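Progress report to Gindima
Review of the Illberg hand-held gripper kit
Prepared by Crescencio Garrido, Tuesday, March 28, 2023

The review is on schedule. Two kits are in use, and 327 of the 900 planned recordings are finished and checked. Folding and handling clothes in homes came first — bulky, padded garments gave the most trouble.

Setup is simple enough for new staff, and the printed guide needed only small fixes. Sukholm handles storage and has sent back 29 recordings to be redone, mostly for missed start signals. Those are not in the total.

Spending is within budget. The one open item is spare finger pads, which Illberg has quoted but not shipped. Kitchen tasks start once they arrive, and the last recordings are due in August. 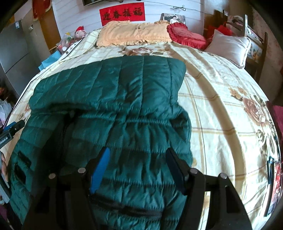

Can the kit be used by one person working alone?
One person can run it after a short training session, but we still send a second for the first visit to each home.

Rweyemamu will get the same figures for its own file.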